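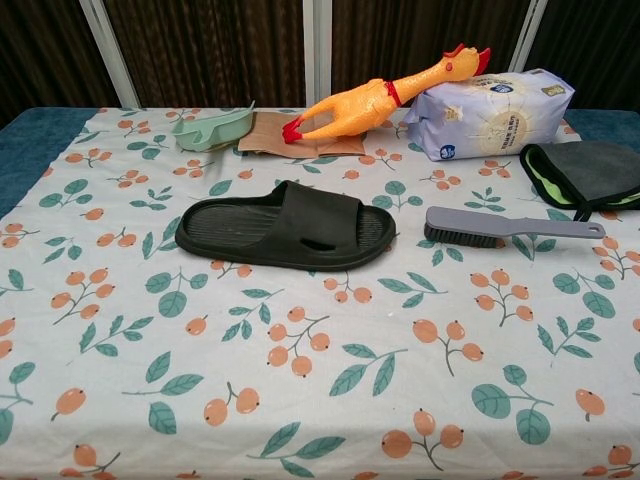

Actualités > Vie locale > Saint-Aubrin

Imprimer | Envoyer par e-mail

La piscine perd ses claquettes, la mairie cherche encore le règlement

Depuis mars, les baigneurs de la piscine municipale de Saint-Aubrin ne peuvent plus aller du vestiaire au bassin avec leurs propres claquettes. Ils doivent les déposer à l'entrée des douches, sur une étagère prévue pour 90 paires, et finir le trajet pieds nus. Le carrelage, disent les habitués, a gardé toute sa fraîcheur.

La mesure tient en une phrase, affichée sur une feuille plastifiée : « Chaussures de toute nature interdites au-delà de cette limite. » La limite en question est un ruban adhésif jaune, déplacé deux fois depuis. Lors de la première semaine, il passait au milieu des toilettes.

À l'origine de l'affaire, un audit d'hygiène confié au cabinet Imetel, qui recommandait de « distinguer les circulations chaussées et non chaussées ». Le rapport comporte 200 pages. Le service des sports assure l'avoir lu, avec une préférence pour la synthèse. Or l'annexe précise que les sandales réservées à la piscine restent admises, et même conseillées, entre les douches et les gradins.

C'est Mitsuko Kobori, nageuse du matin et correctrice de métier, qui a signalé le passage au guichet. On lui a répondu que l'annexe n'avait pas été imprimée. Elle est revenue le lendemain avec une photocopie, puis avec une pétition, qui a recueilli environ 600 signatures, un score honorable dans une commune où le référendum sur le sens de circulation de la rue Basse avait peiné à remplir une colonne.

Reste la question des échanges. Beaucoup de claquettes se ressemblent, et l'étagère n'est pas numérotée. L'accueil tient désormais un cahier où l'on peut lire : « Pris deux gauches, rapporterai demain. » Un monsieur chausse du 45 depuis jeudi saint sans l'avoir voulu. Une vitrine de la galerie marchande, chez le chausseur Stelto, propose de graver des initiales sous la semelle pour 8 euros. Le carnet de commandes se porte bien, merci.

Adelmo Ferri, adjoint aux sports, défend la décision avec constance. « Le pied nu est l'état naturel du nageur », a-t-il déclaré au conseil, avant de reconnaître qu'il pratiquait surtout le tennis. Il a promis une « phase d'observation » et n'exclut pas l'achat d'un tapis antidérapant. Deux devis sont à l'étude, dont celui de la société Drindix, pour un modèle bleu qui ne serait disponible qu'à la rentrée.

L'opposition réclame l'abrogation pure et simple. La majorité préfère parler d'assouplissement. Entre les deux, le club d'aquagym a obtenu une dérogation orale, valable pour ses seules séances, que les maîtres-nageurs appliquent selon leur humeur et la longueur de la file.

Le sujet revient à l'ordre du jour du prochain conseil municipal, à 18 h 30, salle des mariages. L'annexe sera distribuée aux élus. Les chaussures y sont autorisées.

Contact | Mentions légales | © La Gazette de Saint-Aubrin | Haut de page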